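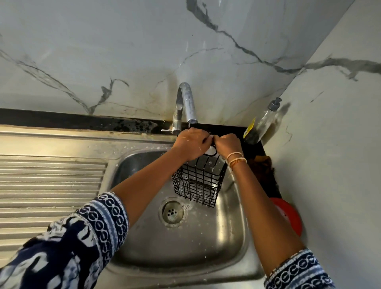

I gave up my dishwasher in December, which my sister thought was a sign of some sort of breakdown. It had been leaking under the kitchen units for months, the repair was going to cost me 438 pounds, and I was in a foul mood the morning the quote came through. So I said no thank you, shut the door on it and bought a pair of rubber gloves. I hardly ever wear the gloves. I like having my bare hands under a thin stream from the tap, bangles and all, even when it's only the wire caddy that wants a rinse.

What I hadn't expected was how much I'd enjoy the time. I give it 20 minutes after supper, with the radio on, and I've started looking forward to it in the way other people look forward to a bath. My friend Berenice Tlapale has washed up by hand all her life and finds my enthusiasm very funny. "You've discovered plates," she told me on the phone.

She did put me right on a few things, though. Glasses go first, while the water is clean, then cutlery, then plates, and the roasting tin can jolly well wait. I'd been doing it in whatever order things came off the table and wondering why my tumblers looked as if someone had breathed on them! She also made me throw out my sponge, a truly horrible object, and get a wooden brush instead. Mine came from Pelline, the little hardware shop near the station, and the bristles are still going strong.

Then there's the question of company. When Nabil and Ziad came to stay they fought over who got to dry, and we had a better talk over the tea towels than we'd managed all through dinner. Nabil told us the whole story of his driving test (four attempts, one hedge). I think it's easier to say things when you're both looking at a saucepan – my mother and I sorted out most of my teenage years that way.

I'm not going to pretend it's all lovely. Lasagne is a misery. So is anything with burnt rice, and after my birthday lunch I looked at the pile and very nearly rang the repair man back. The old machine is still there under the worktop, and at the moment I keep my baking trays in it. They fit beautifully.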